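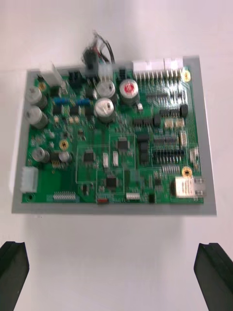 Questions from the floor: the robot cell at Cludemby

Since the two-armed robot arrived on the board line, people have been stopping me in the hallway, at the coffee machine and once in the parking lot to ask about it. I love the questions, so please keep them coming! I've gathered up the ones I hear most and answered them as fully as I can, and I'll add more as they reach me.

What work is the robot learning to do?

For now, it's practicing with wires and connectors on our green control boards, the ones that go into the Brorkelance units. Anyone who has spent a shift on that job knows how fiddly it is, and how your thumbs feel by the end of it. The board sits in its tray, and the arms handle the wire bundles and the plugs. Soldering, visual inspection and final test stay exactly where they are.

Is anyone losing their job?

No. I know that's the question behind a lot of the other questions, so I'd like to be as plain as I can. There are 19 of us on the board line and the plan for next year has 19 of us on it too. What will change is how the day is split up. We expect fewer hours of plugging and more hours on rework, test and looking after the cell, and I realize that for some of you this is welcome news and for others it's a bit of a worry. If you're in the second group, come and talk to me or to your shift lead. My door is open most of the day, and I do mean it.

Why does it need two arms?

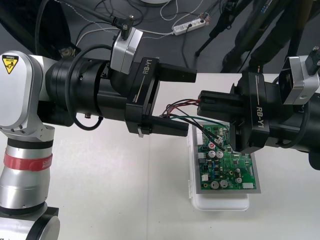

Wires are floppy, and that's really the whole trouble with them. A bundle that behaves itself on Monday's batch will curl the other way on the next one, so one hand has to manage the loose length and the other has to look after the connector. You do this yourselves without thinking about it, and many of us had never noticed until we tried to write down the steps – it took three of us most of an afternoon and a good deal of arguing. The grippers are the plain two-fingered kind, so they have a lot less to work with than you do.

Is it faster than we are?

Not at the moment, and not by a long way. Our target for the first stage is 31 boards in a shift, and any of you could beat that before lunch. We're looking at steadiness first. We'd like to get through a run of 300 boards with no bent pins and no pulled wires before anybody starts talking about speed.

Who is teaching it?

Mostly Trygve Kvam from the second shift, who has been plugging connectors here longer than I've been in the building and who knows which headers are stiff and which will bite you. He works with the engineers from Kisora, and he has been very patient with them (and they with him). We'd like more of you to take a turn. Training takes 10 hours, all of it paid and all of it during your normal shift, and you don't need any computer background.
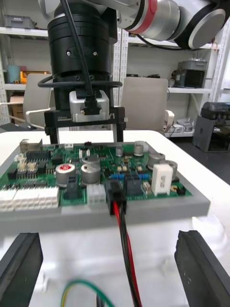 A control board in its tray at the practice table, with the wires plugged in at the front edge.

Can I walk up and look?

Yes, please do, as long as someone from the cell team is with you. Stay back from the table while the arms are powered, tie back long hair, and leave your coffee on the bench by the door. Wednesday at 2:30 is a good time, as we keep that hour free for visitors.

What if I see it doing something wrong?

Press the stop button and tell whoever is at the cell. You won't be in trouble for stopping it, even if everything turns out to be fine – I'd much sooner lose a few minutes than a board or a fingertip. Write it in the blue logbook as well, with the board number if you have it.

Will the other lines get one?

The Fjeld line has asked, and we'll look at it together in December once we have a decent stretch of results to talk over. Nothing has been ordered. If you work on Fjeld and have thoughts either way, the suggestion form by the time clock reaches me directly, and I read every one of them.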